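# Appealing a Medicare Part D Drug Denial

Last updated 20 Mar 2025

This page covers what to do when your Part D plan won't pay for a prescription. It applies to stand-alone drug plans and to Medicare Advantage plans that include drug coverage. It doesn't cover denied hospital stays or doctor visits, which follow a different set of steps.

## Before you start

A pharmacist telling you "it's not covered" is not a formal denial. You can't appeal it yet. The pharmacy should hand you a printed notice explaining how to contact your plan. If they don't, ask for it.

Find out which of these you're dealing with:

- The drug isn't on the plan's list (the formulary)
- The drug is on the list but needs prior authorization
- The plan wants you to try a cheaper drug first (step therapy)
- The plan limits how many pills you can get at once
- The drug is on a higher tier and costs more than you can pay

The pharmacist can usually read the reason off the screen. Write it down word for word.

## Step 1: Ask for a coverage determination

This is the plan's first official decision. You, your doctor, or someone you've named as your representative can ask for it by phone or in writing. The phone number is on the back of your member card.

If you're asking for an exception, your doctor has to send a supporting statement. The plan's clock on an exception request doesn't start until that statement arrives, so call the doctor's office the same day you call the plan.

The plan has 72 hours for a standard request and 24 hours for an expedited one. Ask for expedited if waiting could seriously harm your health. If your doctor says so, the plan has to treat it that way.

## Step 2: Get the doctor's statement right

Most of the weak appeals we see have a one-line letter behind them. "Patient needs this medication" doesn't give the reviewer anything to work with. A good statement names the drugs already tried, the dates, and what went wrong with each one - side effects, no improvement, a bad reaction with something else you take.

Dirk Hoekstra's first letter said only that he had arthritis. His second said he had taken two formulary drugs over 16 months, stopped one for stomach bleeding, and got no relief from the other. The plan approved the second request in 3 days.

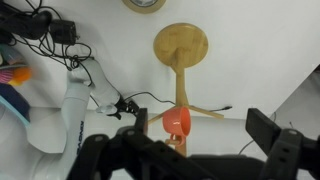 Keep one folder for the whole case, paper or digital, and put everything in it from day one. Every call gets a line with the date, the time, the name of the person you spoke to, and what they said. Ask for a reference number each time. Keep the folder where you'll see it every day, next to the phone or beside the mug tree where your cup hangs, so the deadline dates don't slip past you. Photocopy anything you mail and send the copy, never the original.

## Step 3: Request a redetermination

If the plan says no, you'll get a written denial. Read the date at the top first. You have 65 days from that date to ask the plan to look again. Late requests are sometimes accepted for good cause, such as a serious illness, but don't count on it.

Your request should include:

1. Your name, address, and Medicare number
2. The name of the drug and the dose
3. A sentence saying why you disagree with the denial
4. The doctor's statement and any records that back it up

Answer the reason given in the denial letter. If it says step therapy wasn't met, show that it was, or explain why the other drug isn't safe for you.

A standard redetermination takes up to seven days. An expedited one takes up to 72 hours.

## Step 4: Go to the independent reviewer

The next level is outside the plan. The plan's second denial letter tells you where to send the request and how long you have. Send the full folder again, even the parts the plan already has.

There are further levels after this one, starting with a hearing. They have a minimum dollar amount that changes from year to year.

## While you wait

Ask your doctor about samples. If you're new to the plan, ask whether you qualify for a transition fill, a one-time supply of a drug you were already taking. If you pay cash, keep the receipt - you can ask to be paid back if you win.

Your State Health Insurance Assistance Program can help with the forms at no charge. Call 1-800-MEDICARE for the number in your state.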